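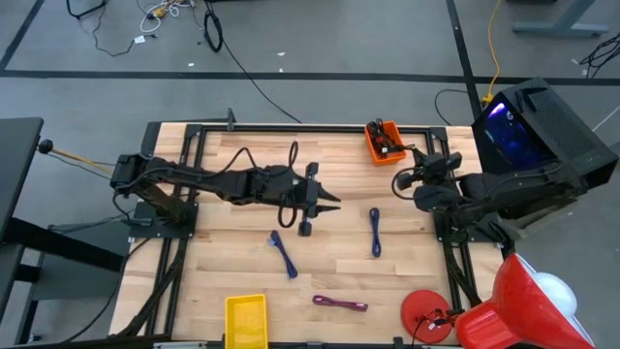 Plidel Outdoor Column PA - single or pair
Stock code 3467
Single £618
Pair £1038
VAT included. Delivery worked out at the till.
In stock at Mullholm. Usually out the door next working day if you order before noon.

Add to basket
Add to wish list
Ask us a question

Quick version

Battery column speaker for small open-air gigs. Bandstands, pub gardens, park stages, the acoustic tent at the far end of the field. Sub at the bottom, column on top, three-channel mixer on the back. Runs off mains or its own battery. One person can get it from the van to the grass, although two is nicer, see weight below.

Not a main stage rig. If you're putting a full band with a loud drummer in front of a big summer crowd you want something else, ring us and we'll quote for hire.

Who buys it

Duos and solo acts mostly. Also councils for bandstand seasons, a few zoos and gardens that run picnic concerts and want sound on the second lawn, wedding singers, brass bands for the announcements mic. We sell a lot in spring and then get panicky phone calls in July when everyone's sold out. Order early if you can.

What's in the box

Sub base with mixer built in
Column, in two sections
Battery, already fitted
Mains lead
Padded bag for the column sections
Slip cover for the base
Printed manual (the one in the box is better than the download, has the wiring page)

Not in the box: mic, mic lead, stand, rain cover. People do ask. The slip cover is for carrying and storage, it is not a rain cover, please don't leave it on while the thing is running.

Sound

Voice is the strong point. Clear right to the back of a normal sized garden without having to hurt the front row. Acoustic guitar comes through warm, a bit too warm on the factory setting - turn the low knob back a touch and it sorts itself out. Keyboards good. Backing tracks good. Bass guitar ok at sensible volume, it'll start to complain if you push it.

Wide spread side to side, not much up and down. That suits a flat lawn. On a slope, put the speaker at the bottom and tip it back using the front feet, or people at the top get the knees of the sound so to speak.

Outdoors always sounds quieter than your living room. No walls. Don't judge it by how loud it was in the kitchen when you unpacked it.

Mixer

Two channels take mic or instrument. Third is for a phone, laptop or keyboard, by lead or Bluetooth. Each has volume, high, low and reverb. One master knob. One output for linking to a second speaker.

Phantom power on channel one only. If you use two condenser mics you'll need a little outside mixer, the Lavar compact one works fine and we keep it on the shelf. Plug its output into channel three and leave the tone controls in the middle.

The reverb is one type only, a sort of small hall. Fine for singing. Turn it off when you talk between songs or you'll sound like a station platform.

Bluetooth: pair the phone before doors. Put it in flight mode and then turn Bluetooth back on, otherwise your mum rings during the interval music and the whole park hears it.

Battery

Full evening at moderate volume, in our own use. Less if you run it flat out, less again in the cold. Maker's figure is on the spec sheet, we'd treat it as the best case. There's a four-light gauge on the back. When it gets to the last light, find a socket.

You can play while it charges. Charging from empty is an overnight job, so plug it in when you get home and not in the morning of the gig.

Spare batteries are available but they come and go. If the listing says out of stock, email and we'll put you on the list. Swapping takes a minute, one latch, no tools.

Storing it over winter: leave it half charged, somewhere dry. Top it up in December or so. A battery left flat in a shed till spring may not come back and that isn't covered.

Weight and size

Pair, bagged, with both mains leads: 41 kg all in. So one speaker is manageable but you'll know about it by the third trip across a car park. Handle on top of the base, recessed one at the side. No wheels. The Cuervo folding trolley takes one base and one column bag and the straps reach, we've tried it. The cheaper trolleys with small hard wheels are hopeless on grass.

Column sections stand up in any normal hatchback boot if you lay the seats down. Base fits in a footwell, just.

Single or pair?

Single is enough for talking, a solo singer, a small garden. Get the pair if you're playing to a wide lawn or you want backing tracks in stereo. The pair price is for two ordered together. We can't knock it off later if you buy one now and come back for another, sorry, the supplier won't do it for us.

Linking two: ordinary XLR lead, output of the first to the input of the second. Set the second one's channel to line. Everyone forgets this and then rings to say it's distorted.

Setting up on grass

Find the flattest bit. Base down first, then column. Push each section till it clicks.
Put a board or paving slab under the base if the ground is soft. Anything flat.
Stand it slightly in front of the singer, off to one side, so the mic isn't pointing at it.
All volumes down before switching on.
Bring the master up first to the halfway mark, then the channels one at a time.
Walk to the back and listen. Then walk to the sides.
If it's windy, bottom section only. Bit less reach but it wont go over.

Switch off in reverse order, volumes down, then power.

Rain

Splash resistant on the front, not on the back where the sockets are. Light drizzle for the last two songs, fine. Proper rain, stop and cover it. If you're on mains outdoors use an RCD and keep the joins off the ground, and if the venue has its own electrician do what they tell you.

Direct sun is worth a thought as well. Black box, hot afternoon, it has a cut-out that drops the volume when it overheats. Bit of shade behind it helps. It'll come back on its own once it cools.

Extras that go with it

Cuervo folding trolley
Cuervo round-base mic stand (better than a tripod on a crowded little stage, less to trip on)
Lavar compact mixer
Lavar vocal mic, with switch or without
XLR link lead, long
Rain cover, the proper one with the back flap
Spare column bag

Add any of these in the same order and they go on the same delivery, no extra carriage except the trolley which is boxed on its own.

Delivery

Mainland by courier, two boxes per speaker. They don't always turn up together, so give it a day before you tell us one is missing. Islands and Highlands take longer and cost more, the till works it out from the postcode. Collection from the Mullholm counter is free, bring the order email. Counter is shut on Tuesday.

Check the boxes before you sign. If one's crushed write that on the driver's screen and send us a picture the same day.

Needed for a particular gig? Put the date in the order notes. We read them.

Returns and guarantee

Thirty days to send it back if it's not right, clean and with all the packing. Mud is the usual problem. Please wipe the feet.

Two years on the speaker and mixer, one on the battery. Keep your reciept. Repairs are done in our own workshop and we'll try to lend you one if yours is in during the season, can't promise, depends what's on the shelf.

Hire one first

We hire these by the day or weekend. If you buy within a month of hiring we take the hire charge off the price. One hire charge only. Book by phone, not through the basket.

Things we get asked

Will it do a pub garden with a full band? Vocals and keys through it, yes. Drums don't need it and bass should have its own amp.

Can I put it on a pole? No, no socket for one. Stand it on a low stage or a sturdy box.

Does it need a licence? The speaker doesn't. The event might. Ask your council well before you sell any tickets, and sort the music licence out at the same time.

Is the old model's column compatible? No. Different connector. The old bag fits though.

Can you get it in white? Special order, column and base both, same price, slower. No returns on white unless it's faulty.

Also look at

Plidel Mini, for buskers
Lavar stage monitor, wedge
Outdoor cable ramps
Main stage hire packages

Prices and stock checked this morning. If the basket shows something different go by the basket, and tell us so we can fix the page.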